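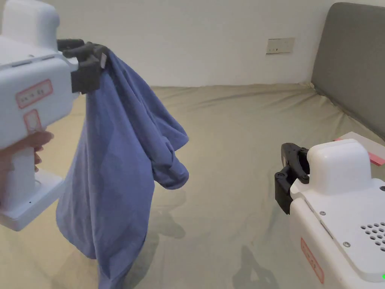 Washing, drying and putting on bed linen: a guide for small guesthouses

By Cor Smits

This guide covers the ordinary work of keeping cotton bed linen in good order when you have a few rooms and a domestic washing machine. It was written for the house at Cesville, and Arnout Wuyts has since added the notes on drying. Larger places send their linen out and won't need most of it.

Before you wash

Strip the bed from the foot end. Take the pillowcases off first and turn them inside out, then the doona cover, then the flat sheet if you use one. Leave the fitted sheet until last and roll it in towards the middle so that hair and crumbs stay inside it. Shake it outdoors.

Check each piece for stains while it's still dry. Blood and sweat go in cold water for half an hour with a small scoop of enzyme soaker. Sunscreen is a common one in summer and needs dishwashing liquid rubbed in by hand before it sees any water. Don't use chlorine bleach on sunscreen marks, even on white cotton. It can turn them a rusty orange that won't come out.

Do up the buttons or zip on the doona cover. If you leave it open, the pillowcases will work their way inside during the cycle and come out in a damp ball.

Washing

Wash sheets on their own. Towels shed lint and are heavy enough to throw the drum off balance. Clothes are the other thing to keep out, especially anything dark or new, and anything with a hook or a metal zip.

Fill the drum loosely to about three quarters. One queen set is usually enough for a seven-kilo machine, and two will fit in a nine-kilo machine if the covers are light. A warm wash suits most cotton. Use the hot setting if a guest has been ill, or for white linen that has started to look grey.

Use less detergent than the packet says if you have soft water. Too much leaves the cotton stiff and it stops absorbing. If you think you have a build-up, run the load again with no detergent and look at the water through the door. Suds mean there was plenty left in the fabric.

Skip the fabric softener. Half a cup of white vinegar in the softener drawer is cheap and does the job, though check your machine's manual first, as some makers warn against it on account of the rubber seals.

Take the load out as soon as it finishes. Sheets that sit in the drum overnight set into hard creases and may need a second rinse to get rid of the smell.

Drying (notes from Arnout)

Outside on a line is best whenever the weather allows. Fold the flat sheet over the line hem to hem, peg it at the ends and in the middle, and run your hand down the side hems to straighten them. A fitted sheet is more awkward. I peg it by two corners on one line and two on the next, so that it hangs like a shallow hammock and the elastic gets some air.

In July we don't get enough sun on the line, and I bring everything in by three in the afternoon whether it's finished or not. The last of it goes over an airer in the hall with a window open a little at each end. It takes until the next morning. If you have to put sheets up on a Friday for a Saturday arrival, start early or use the spare set.

With a tumble dryer, go for medium heat and stop it once halfway through. Pull everything out, untangle it and put it back. The corners of fitted sheets trap other things and stay damp long after the rest is done. Finish on the cool cycle.

Cotton should be fully dry before it goes into a cupboard. Feel the seams and the elastic, which are the last parts to dry.

Choosing a fitted sheet that fits
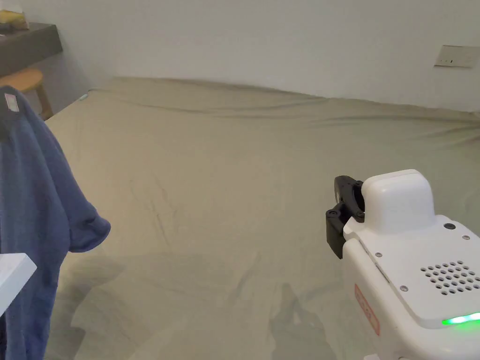

Most trouble with fitted sheets starts with the depth of the pocket. Measure your mattress from the bottom edge to the highest point of the top, including any topper or protector, and add a few centimetres for tucking under. Our deepest beds take a 43 cm pocket and a standard sheet won't hold on them. If the sheet is the right depth but wasn't pulled tight after the corners went on, you get long, shallow wrinkles running diagonally across the middle, like the ones here, and a little bunching at the mattress border along the wall. Those are quick to fix. Lift the corner the wrinkles point to, draw the fabric outwards along the same line and tuck it again.

If the wrinkles come back after one night, the sheet may be too big for the mattress, or the elastic has gone. Hold the corner up and stretch it. Good elastic springs back straight away. You can sew in new elastic, but on an old sheet it's hardly worth the time. We cut ours up for dust covers.

We bought our present sheets from Mistelano and have had no complaints. Buy three sets for each bed: one on, one in the wash and one in the cupboard. Stick to one or two colours across the house if you can, as odd pillowcases are then easy to match up. Mid-tones hide more than white does, but they do fade, and a faded sheet beside a new one looks worse than two old ones.

Putting the sheet on

1. Put the protector on first and smooth it right to the edges. Any lump in it will show through.

2. Find the care label. On most fitted sheets it's sewn at a bottom corner, though makers differ. If yours has no label, mark one corner with a stitch of coloured thread.

3. When the bed is against a wall, pull it out far enough to get your hand down. Do the two corners on the wall side first.

4. Hook the remaining corners, going diagonally from the one you've just done.

5. Tuck the sides well under. Lift the mattress with one hand and sweep the fabric under with the other, from the head down.

6. Smooth the top from the centre out with the flat of your forearm, then push the bed back without dragging it by the mattress.

Cotton that comes off the line slightly creased can be misted with plain water once it's on the bed. Pull it tight and leave it uncovered for an hour. We do this in place of ironing, apart from the pillowcases, which Arnout still irons.

Folding and sorting

A made-up bed is the best folding table in most houses. Bring the basket in, tip it out at the foot and work towards the head, and keep the finished pieces to one side so they don't get knocked.
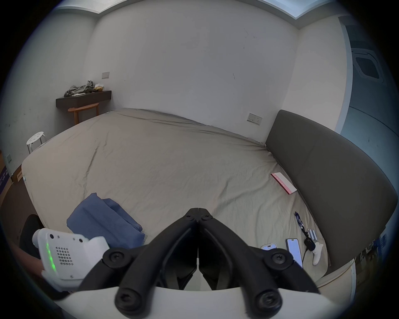
Folded blue cloth at the near left of the bed, on a beige sheet.

Fold soft things loosely and don't press down on the pile. For a fitted sheet, put your hands inside two corners, bring them together and flip one over the other. Do the same with the other two, lay it flat, turn the curved edge in and fold it in three. It won't come out perfectly square and doesn't need to.

Store each set inside one of its own pillowcases, with the size written on a tag. Put clean sets at the bottom of the stack and take from the top of the next stack along, so that all of them get used. We air the cupboard at Cesville with the door open for an afternoon every couple of weeks, more often in wet weather.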